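Do Lucky Numbers Really Work?

Reading time: 5 minutes

Some people have a lucky number. They'll wait ages for locker 7, or grumble if they're given a bus seat with a 13 on it. There are streets where the houses go 11, 12, 12A, 14, because somebody long ago thought a house with 13 on the door would be hard to sell.

Is there anything in it? Let's have a proper look. I should warn you that I don't believe in lucky numbers, and you shouldn't take my word for that either.

Where did it start?

Books and websites will tell you why 13 is unlucky. The trouble is that they tell you different things. One says it's to do with a dinner where 13 people sat down. Another says it's to do with an old story about gods. A third says it's because 12 is such a tidy number (12 months, 12 hours on a clock) that the next one along looks untidy. These can't all be where it started. Perhaps none of them is. When you find several explanations for the same thing and every one of them sounds very sure of itself, be careful.

It changes from place to place, too. In China and Japan, plenty of people feel uneasy about the number 4, because in their languages the word for it can sound like the word for death. In Italy it's often 17 that gets the blame. If a number really had bad luck inside it, you'd expect it to be the same number everywhere. Rain is wet in Italy and wet in Japan.

The Clorgate raffle

In the town of Clorgate there is a summer fair, and at the fair there is a raffle. One year they sold 2,292 tickets. The winning ticket ended in a 7, and the person who had it said, "I knew it! I always pick a 7!"

It sounds amazing until you think about all the other tickets. Out of every ten tickets in a row, one ends in a 7. That means well over 200 tickets in the Clorgate raffle ended in a 7, and all but one of them lost. Did the people holding those go round the fair saying, "I always pick a 7 and it didn't work"? They put them in the bin and bought an ice cream.

We hear from the winners. The losers keep quiet, or forget. Scientists have a name for part of this. They call it confirmation bias, and it means noticing the things that agree with what you already think and letting the other things slide past. Everybody does it. I do it with buses. I'm certain the one I want is always late, and I have never once written down the times it came when it should.

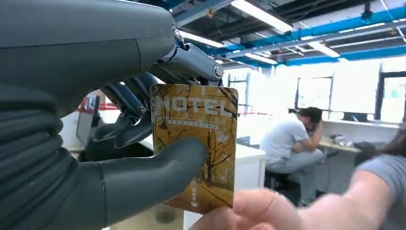
Writing things down is the cure, or the best one we have. Your memory is a terrible notebook. It keeps the exciting pages and tears out the dull ones.

Try it yourself

You need a dice, a pencil and some paper. Before you start, choose your lucky number from 1 to 6 and write it at the top. You must do this first. If you choose afterwards, you'll choose whichever number did best, and that's cheating, even if you don't mean it to be.

Now roll the dice 50 times. Each time, put a mark next to the number you got. Don't leave any out. If it rolls off the table, decide what your rule is (does it count or not?) and stick to it for the whole test.

With an ordinary fair dice, each number should come up 8 or 9 times. Yours won't come out as neatly as that. One number might come up 12 times and another only 5. This is where people get excited and say, "See! My number won!"

Hold on, though. One of the numbers had to come top. There are six of them, so it'll be yours now and then without any help from luck. The thing to do is run the whole test again. Did your number win the second time? What about the third? If 3 is your lucky number and it wins by a mile every single time, I'd look very hard at your dice before I believed in magic.

But my lucky number makes me feel better!

Fair enough. If wearing a 9 on your back makes you feel brave before a match, then you may well play a bit better, because people often do better at things when they feel calm. But look at what's doing the work there. It's you feeling calm. A shirt with a 6 on it would do the same if you believed in that one.

And it can go the other way. A person who truly thinks 13 is unlucky may have a miserable time on the 13th of every month, waiting for something to go wrong. If you wait all day for something to go wrong, you'll find something. You'll drop your toast. You dropped it on the 9th as well, but you weren't looking for a sign then.

Three questions to ask

Next time somebody tells you a number is lucky, try asking:

How many times did it not work?
Did you pick the number before or after?
Would you bet your pudding on it?

The last one is rude, so be careful who you ask. Grown-ups sometimes get cross about it, mostly the ones who buy a lot of lottery tickets.

Comments

My lucky number is 4 and I rolled it 11 times!! Then I did it again and it only came 6 times. Not sure now.

We tried this in our class in Grollton and everyone's numbers were different. One boy said his dice was broken but it was just normal.

Isn't it "a die" if there is only one?

You can say either. My dictionary has both.

I still think 13 is unlucky, I fell off my bike on it.

Contact Plimomau | Copyright Plimomau, all rights reserved | Back to top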